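Stono sofa cover, sage green - my review after six months

I bought this cover in June from the Forsberg shop, together with 2 cushion covers which I will not review because I gave them to my sister. The price was 3000 and the delivery took 4 days. I wanted one plain color that is calm for the eyes, and in this point I am satisfied.

The fabric is thicker than I expected from the photos of the shop. It does not slide much when you sit down, and I can fold my laundry on it without pulling everything to the floor.

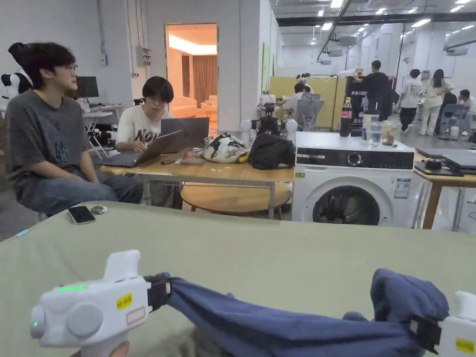

Dark clothes are the real test for a green like this. My navy T-shirts leave small fibers on it and you see them in daylight. A lint roller removes them in one minute, but you must do it often. My old cover from Comarport was gray and it was more forgiving - also it was uglier.

Washing: I washed it at low temperature and it came out the same size. The seams are still straight. The elastic at the back is a little weak, so I put it again in place every week. The instruction paper is printed very small and it does not say if you can iron. I did iron, with a cloth between, and there was no damage.

I give 4 stars. With stronger elastic it would be 5.

Written 15 December 2022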